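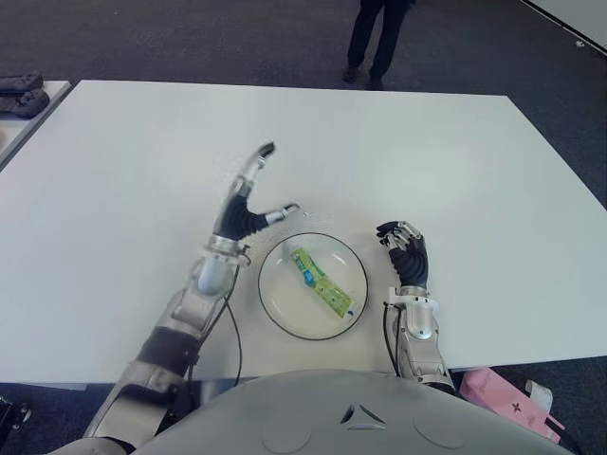 Our town is switching to pay-as-you-throw in October, and I have been trying to work out what my household will owe. Modville currently charges every home the same flat fee for trash pickup, no matter what goes out to the curb. Under the new plan you buy town bags at 2 dollars each, and anything not in a town bag stays where it is. Recycling is still collected at no extra charge. The catch is how much of the kitchen trash can't go in the recycling. Take a snack packet like the green one in the glass bowl. Our town's list doesn't take wrappers of that kind, so each one goes in the bag you paid for. One packet hardly takes up any room. A year of them does.

I kept track for a while last spring. We fill one kitchen bag a week most weeks, and two when people stay over. The new bags are smaller than the ones I buy now, so I expect to use more of them. The flat fee comes out of the property tax bill, and the town says that part will go down, but the notice doesn't say by how much. I called and was told the number would be set later.

Turkbridge went to the same system a few years ago. People there told me the first couple of months were annoying and then they stopped thinking about it. The main complaint was bags splitting. Their hauler was Rellex, the same one we have, and the trucks still came at six in the morning.

I wrote a short post on this last month and got more mail than usual. Most of it was against the change. 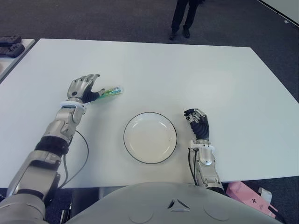 Corrado Parisi wrote that the bags are a tax on families with kids in diapers, and that a retired couple down the street will pay next to nothing while he pays for four people. He also wanted to know what happens at apartment buildings where everyone uses one dumpster.

I think he is right about the diapers. Turkbridge gives out a free roll of 20 bags a year to any household with a child under three, and I don't see why we couldn't copy that. The apartment question is harder. The plan covers 744 addresses, all of them single homes or duplexes. The bigger buildings hire their own haulers and will go on doing so, which means those tenants won't see any change on pickup day or in what they pay.

What bothers me more is the drop-off center on Fonseca Road. It is open one morning a week, and the line was already out to the street the last time I took cardboard there.
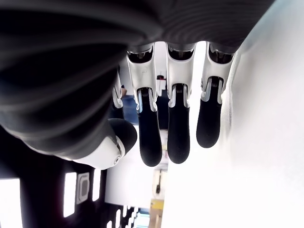

If bags cost money, more people will flatten their boxes and drive them over, and one morning won't be enough. I asked at the town office if the hours would be extended. They said it was being looked at.

My own plan is pretty simple. I moved the compost bucket from the garage to under the sink, since I never walked out there in the winter. Coffee grounds and peels were a good part of the weight in our bag, though I don't know yet how much room it will save. I also bought a taller bin with a lid for the recycling - 23 dollars at the hardware store - and put it where the trash can used to be. The trash can is now by the back door.

The bags go on sale at the grocery store two weeks before the start date. I'll buy one roll and see how long it lasts.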